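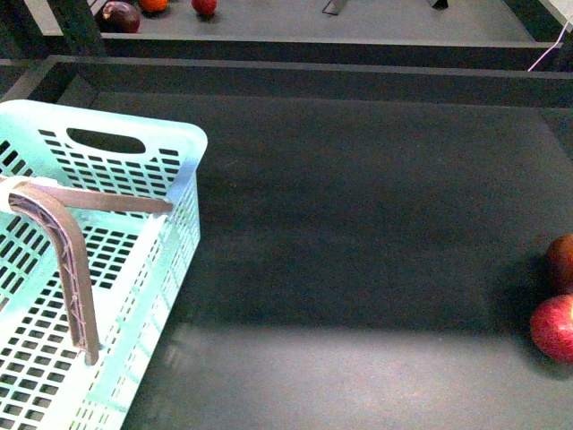
4 Preparing and Using the Slotted Basket

Applies to: Vallberg Lakia counter basket, all colors
Revision 10/07/2025

4.1 Before first use

1. Remove the paper sleeve and any tape residue. Adhesive left on the rim can be taken off with a cloth and a drop of cooking oil.
2. Wash the basket by hand in warm water with dish soap. Rinse through the slots from the outside so that molding dust is carried inward and out over the rim.
3. Stand the basket on one end to drain. Laid flat, it holds a film of water between the floor and the surface underneath.
4. Run a finger along the inside edge of each handle cutout. If you feel a sharp burr, do not use the basket. See section 7 for returns.

4.2 Positioning

1. Choose a flat, smooth surface larger than the basket floor.
2. Leave 2 inches between the basket and any wall, raised rim or appliance. The side slots need open air to work.
3. Keep the basket out of direct sun. Fruit on the sunlit side ripens faster than the rest.

NOTE: The slotted floor lets water and fine grit pass straight through. On an unsealed wood surface, place the Lakia drip mat (sold separately) under the basket.

CAUTION: Do not set the basket on a stovetop, including one that is switched off. The material softens at 235 °F.

4.3 Loading apples and other firm fruit

1. Set the fruit out on the work surface beside the basket and check each piece. Put aside anything with a soft spot, a split skin or a missing stem with open flesh around it.
2. Wipe off loose soil. Do not wash apples until they are to be eaten.
3. Place the first pieces at the far end of the floor and work toward yourself. Lower each piece to the floor before letting go — a short drop is enough to bruise an apple against the slot edges.
4. Turn stems to the side, so that they do not press into a neighboring piece.
5. Complete the bottom layer before starting a second. Stop at two layers for apples and pears, one for peaches and plums.
6. Keep fruit below the handle cutouts.

NOTE: Small items such as cherries and loose grapes can lodge in the slots. Use the Clusteck liner, or a folded kitchen towel.

4.4 Carrying

1. Grip both handle cutouts with the fingers pointing inward.
2. Lift straight up. Do not drag a loaded basket; grit under the floor will scratch a matte surface.

CAUTION: Do not lift a loaded basket by one end. The end wall can flex and tip the contents.

4.5 Storage conditions

For apples kept on the counter, room temperature should stay below 55 °F where possible. In a warmer room, check the fruit every day and use it within 7 days. Keep apples apart from bananas and leafy vegetables.

4.6 Cleaning

Empty the basket and wash as in 4.1, step 2. For dried juice in the slots, soak first, then use the Shehata slot brush or a soft toothbrush. Scouring pads dull the plastic and should not be used.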